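Teaching the small arm to sort by color, part 3

The Trorari software got an update in December that changed how teleoperated episodes are stored, so I threw out most of my earlier recordings and started over. These are notes on the second attempt. The task is deliberately dull: red and blue cubes start in a metal tray, red ones go to the red-rimmed plate, blue ones go to the blue-rimmed plate. I drive the arm by remote control, the software logs joint positions and camera frames, and a policy gets trained on the result.

My first dataset had 1000 episodes and produced a policy that hovered. It would move to the tray, drift left and right over the cubes, and time out. I blamed the network for two weeks before I sat down and replayed the recordings. The hovering was mine. When I was unsure which cube to take, I paused over the tray, and the policy learned the pause very well.
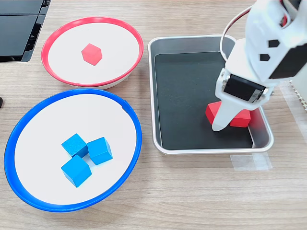

The rule I use now is to pick the next cube before the arm leaves the plate. I say it out loud if I have to. If I change my mind on the way over, the episode gets discarded. This sounds strict, but a bad episode costs less than a minute and a bad habit repeated across the dataset cost me most of a winter.

Approach angle was the next problem. The fingers are wide compared to the cubes, so when cubes sit against each other there is often only one pair of faces that can be gripped without shoving the neighbor. With the old controller mapping from Vieira, wrist rotation was on a separate button and I avoided it. The replays show me coming straight down nearly every time and hoping. I moved rotation to the left thumb and practiced for an evening without recording.

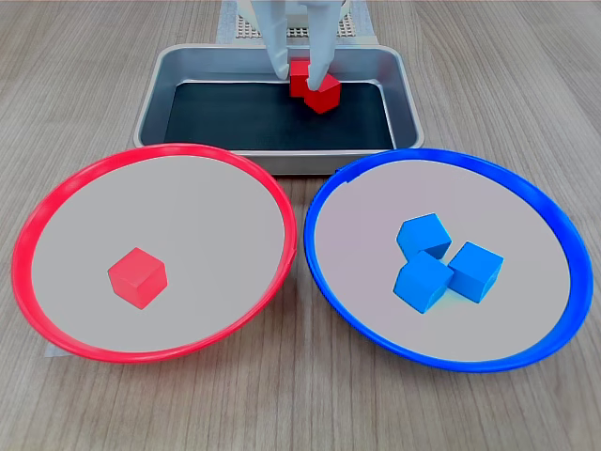
Pushing is allowed, by the way. I went back and forth on this. A nudge with one fingertip to open a gap is a legitimate move and people do it with their own fingers all the time. What I don't allow is an accidental push followed by a grasp as if nothing happened. The difference is hard to define and easy to see on replay, so I review every episode at double speed and mark it keep or drop. From the current batch I kept 792.

Some things I vary on purpose: which color goes first, where the cubes land when I reset the tray, and how tightly they are grouped. Some things I hold fixed: the black liner, the plates side by side, the lights. I do want to vary the plate positions eventually, but changing everything at once made it impossible to tell what the policy was failing on.

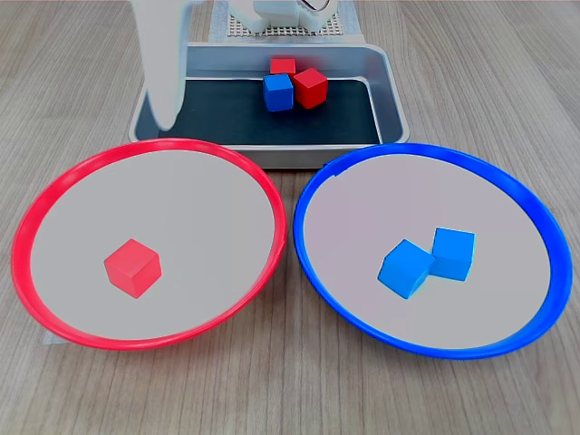

Partway through a sort, with both colors still in the tray.

Mixed clusters are where the demonstrations matter most. If I always clear one color first, the policy learns the order and ignores the color. I found this out by loading a tray with blue cubes only. The arm took one to the red plate with complete confidence – a clean grasp, a smooth path, the wrong answer. Since then I alternate starting colors and throw in sequences that switch back and forth.

Cubes near the tray wall need their own share of the data. There, one finger has to fit between the cube and the metal, and the safe move is slower than anywhere else in the tray. In the first dataset I had hardly any of these, because I kept resetting the cubes to the middle where they were easy for me. Now I put at least one near a wall or in a corner on a regular basis.

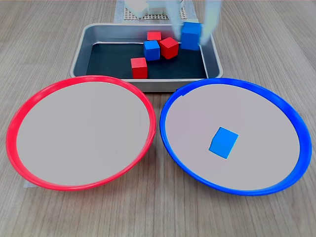

Settings and next steps

Control rate and camera exposure are unchanged from part 2. I trim idle time at the start of each episode but leave the end alone, after an overly eager trim script removed the release from a good number of recordings. Training ran on 765 of the kept episodes, with the rest held out. The loss curve looks fine, which told me nothing last time either.

The Josotgate build of the controller firmware is still on my list. It claims lower input lag, and I would like to compare it against the Henden one before recording more. Whichever one I pick, I will stick with it for a full batch. If you have run either with a similar arm, leave a comment with your control rate and how you measured the lag.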